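Grandine Table Notes - README

Grandine Table Notes is a collection of photographs and short written notes on how banquet rooms get laid, cleared and laid again. It covers round tables, cloths and skirts, chair covers, turntables, trays, and all the odds and ends that get left behind when a party goes home. I started it after helping at a cousin's wedding lunch and discovering that I cared far more about the tablecloths than the speeches. It has grown a lot from there!

Maintained by Do-yoon Ok. Corrections are very welcome, especially from people who have folded more cloths than I have.

What's in it

- roughly 3000 photographs, in folders by room
- a notes file for each folder, in plain text
- a word list (words.txt) covering cloths, covers, tableware and furniture

The rooms are the upstairs hall at Claviria, the long dining room at Cho, and the function room at Grimton. Claviria is the biggest folder by a long way. Grimton is small but has the best chairs, and I will argue with anyone about that.

How the notes are written

Each note says what is on the table, what is on the chairs, and what somebody is carrying, if anybody is carrying anything. They are meant to be read by people, so they are in ordinary sentences. If I couldn't tell what a thing was, the note says so. A flat item near the rim of a table might be a card or a phone, and "card or phone" is a perfectly good entry. Please don't tidy those up into one or the other unless you can really see it.

Table states

There are 3 of them, and every note begins with one.

laid - places set, ready for guests
part - a few things on the table, no full setting
bare - cloth only, or cloth and turntable

"Part" is my favourite and makes up 70 per cent of the Claviria folder. A laid table looks much like the next laid table, but a part table is always its own thing. You get a bottle and a single glass, or a stack of saucers with one spoon on top, and the big white cloth makes even a small dish look important. 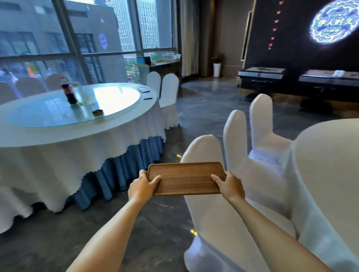

Claviria, state: part. Empty wooden tray, cola bottle and glass on the turntable, covered chairs.

I love the two layers of cloth on this one. The white top has a wavy, scalloped hem and the blue skirt falls to the floor underneath it, so you get a lovely line where one meets the other. In the word list the upper layer is always "cloth" and the lower one is always "skirt", whatever the colour. Chair covers with a flared bottom are "skirted covers", which I know is confusing, and I'm open to better ideas.

Trays

Trays have their own line in each note: material if it can be seen, shape, empty or loaded, and whether it is held or set down. A raised rim gets a mention too. I didn't record rims at first and had to go back through the whole of Cho putting them in - a long Monday, but worth it, as rims and corners are the quickest way to tell one tray from another.

Turntables

"Turntable" and "lazy Susan" are both in the word list and mean the same thing. Glass ones are tricky by a window. They pick up a big patch of glare and small dishes can vanish into it, so look twice before you write "bare". If a dish could be an ashtray or could be for something else, give its shape and colour and leave the use open.

Known gaps

- Cho has hardly any chair covers. They simply don't use them.
- Cloth colours are written by eye. White, cream and ivory have been mixed up more than once, mostly by me.
- Grimton has only 2 evening sets, and the notes for one are unfinished.
- Square banquet tables are missing altogether. I would be thrilled to have some.

Adding to the collection

Send the picture and a note together. Begin with the state, then table, chairs, tray and floor, in that order, skipping whatever isn't in view. Keep it short. Everyday words are best, so "tablecloth with a wavy edge" is fine if you don't know "scalloped", and I'll add the word list term afterwards. New words go at the bottom of words.txt with a line saying what they mean.

Changes

October: rims added for Cho, "skirt" and "cloth" split into two terms, Grimton chairs re-read from the start (a real treat).

Related
Grandine Napkin Folds
Grandine Chair Covers: ties, bands and plain
Words for cloth edges
Cho dining room: notes on the sideboard

Contact: Do-yoon Ok, via the Grandine message page | © Grandine Table Notes | Back to top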